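Printing in one colour: notes from my first edition

Tuesday, July 30, 2024

In February I decided that I will make a proper edition of prints, signed and numbered, and sell them myself. Before this I made only small linocuts for friends' birthdays, and I never wrote a number on any of them. Several readers of this blog asked me how the edition was going, so I try to put it all in one post. It became a long one, please forgive me.

The print is called Bumness. It is the name of the hill behind the house where we stayed two summers ago, and it shows the hill with the water tower and the long wall that goes down to the road. I made the drawing on that holiday, with a soft pencil, and it was lying in a drawer until winter. It is screen printed, one colour only, red on cream paper. I wanted to make it with three colours at first. I made a test with a grey for the wall and a pale yellow for the sky, and it looked like a biscuit tin. So I took away the yellow, then the grey, and the red was left alone and I liked it much better.

To find the right red took me longer than the drawing. I use water-based inks, and I bought a red from Zokar which looked very warm in the pot. On the white test paper it was good. On the cream paper it became brown, a bit like old brick, and I was unhappy with it for a whole weekend. Then I mixed in a little orange, then too much orange, then again the red. I write all mixtures in a notebook, by weight, and I paint a small square of each next to the number. The mixture I used in the end is number 14. If I did not write it down I would be lost, because I had to mix a second pot in the middle of the printing.

For the paper I went to Chrysikopoulos, the shop beside the old fish market, where they still cut the sheets for you and wrap them in brown paper with string. It is not cheap. I took the heavier of the two creams, because the thin one made waves when so much ink was on it, and my print has a large flat area at the bottom. They let me touch everything before I decided and no one was in a hurry. I wish there were more shops like this.

I printed at the open studio in Caditport. You pay for the day, and you get a table with a vacuum, a drying rack and the use of the washing-out room. I needed 4 days in total. The first day I would like to forget. My screen had a tiny hole in the coating and each print had a red dot in the sky, always in the same place, and I saw it only when the rack was already half full. A woman at the next table said I should call it a bird. I filled the hole with a bit of screen filler, waited for it to dry, and started again.

What I learned about large flat areas, for those who also begin:

Pull slowly, but do not stop. If you stop, the line stays there and you will see it forever.

Flood the screen each time, also when you only go to take the next sheet. My ink dried in the mesh during one telephone call, and I needed a quarter of an hour to clean it.

Hold the squeegee at the same angle from top to bottom. My arm gets tired and it goes down near the end, and then more ink comes through. On the worst sheets the bottom of the hill is nearly a different red from the top.

Do not judge the colour when it is wet. Put the sheet on the rack and drink a tea.

At the end I had 109 good prints. I had planned for a round hundred, but I could not throw away the other nine when they were just as good, so the edition is 109 and it looks a little strange in pencil under the picture. A friend who collects prints told me that the number does not matter as long as it is honest. I signed them all at the kitchen table on one evening. My signature on the last ones is hardly the same as on the first.

There was also a question of the price. I asked other people at the studio and everybody said something different. Some said I must never sell cheap, it is bad for all of us. Others said that with a first edition it is better when the prints hang on walls than when they lie under my bed. I went with the second group. After the paper, the ink, the studio and the cardboard tubes I will not become rich, but the costs are covered if I sell less than half, and until now it goes well.

The prints are flat in a folder now, with thin sheets between them. I send them rolled, except if you collect from me, then you get it flat with a piece of card. Framing is not included. I tried mine in a black frame and in a plain ash one, and the ash is nicer with the cream paper, but this is only my taste.

Next I want to try a small print with only shapes in it, no hill and no tower. I have started to cut stencils out of paper - stars, squares, some bad circles - and I move them on the table until something happens. It will be again one colour. Perhaps I will be brave and make it blue, but I have still half a pot of number 14.
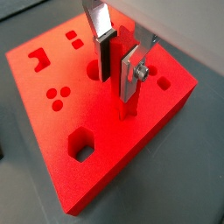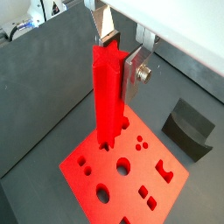 Red shapes: a board with cut-out holes, and in the second picture a tall star over it.

If you would like a Bumness print, please write to me with the contact form and tell me your country, so I can look up the postage. I answer mostly in the evenings.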